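Minutes of the stationery and desk supplies meeting, November
Start 2:00 p.m., Skisari office, second floor
Chair: Mehwish Talpur
Also present: one person each from Drindomar and Rana. Stostlow sent apologies and a written note, which was read out under item 3.

## 1. Last meeting

The minutes were accepted with one correction. The shelf in the copy room is 19 inches deep. The earlier minutes had 14, and the storage bins were nearly ordered on that basis. Mehwish has changed the number in the shared folder.

Two actions were carried over:

- Label maker tape - still not ordered. The old supplier no longer carries the width we use.
- Key for the tall cabinet - a second copy has been cut but has not been tried in the lock.

## 2. Shared desks and the front table

Rana reported that people are still leaving pens, chargers and mail on the shared desks at the end of the day. The sign put up in the summer has had little effect. It was agreed to take the sign down and put a tray at the end of each row for anything left out. Trays will be emptied into the lost property drawer on the last working day of the month.

The front table was discussed at more length. Drindomar would like it kept clear for sorting deliveries. Rana would like the everyday items to stay out on it so that people do not open three drawers to find a pen. Mehwish suggested a single row across the middle of the table, leaving the front edge for parcels. Both were willing to try this until the next meeting.

Points agreed for the row:

- Cups for anything long and thin. Pens and markers go in a cup and are not left lying on the table.
- Boxes at the ends of the row, cups further in.
- No food or drink in the row. Mugs used as pen holders need a label, after the mix-up in the kitchen.
- Whoever takes the last of something writes it on the pad.

The red cup stays on the table. Drindomar asked if it could go back to the kitchen and the answer was no, as the kitchen has plenty.

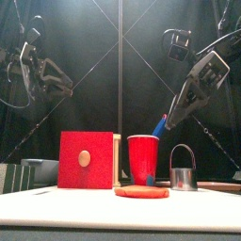

## 3. Stostlow's note

Stostlow wrote that their team has been short of markers twice and has been borrowing from the Skisari cupboard without signing for them. They offered to pay for the next box. Accepted. They also asked for blue to be stocked as well as black. Mehwish said blue is the same price and will be added to the regular order.

The note also asked for scissors at each desk. This was not supported. The present arrangement of two pairs per room continues, and the pair missing from the small meeting room will be replaced.

## 4. Order for next quarter

The list went around and was changed as follows:

- Notepads, lined: 21 (was 13)
- Folders, letter size: 14 packs
- Sticky notes: no order, there is a full box behind the printer paper
- Envelopes: small size only. The large ones are hardly used.
- Correction tape: hold until the brand is settled. The last kind tears.

Rana asked whether refills could be bought in place of new pens. Refills for the current pens are sold only in large packs. Mehwish will ask the supplier for a smaller pack and report back. If there is no smaller pack, the order goes in with new pens as before.

## 5. Any other business

The wheeled cart squeaks. Drindomar has oil and will see to it.

The cabinet by the window has been sticking since the weather changed - please do not force it. Files needed often should move to the one by the door for now.

There was a short discussion about who waters the plant on top of that cabinet. Not settled.

## Actions

- Mehwish: label maker tape, refill pack price, place the order once the tape is confirmed
- Drindomar: cart wheels, try the new cabinet key
- Rana: trays for the desk rows, remove the sign, new pad for the front table
- Stostlow: payment for one box of markers

Meeting closed at 2:50 p.m. Next meeting in January, same room. Items for the agenda to Mehwish Talpur by the end of December.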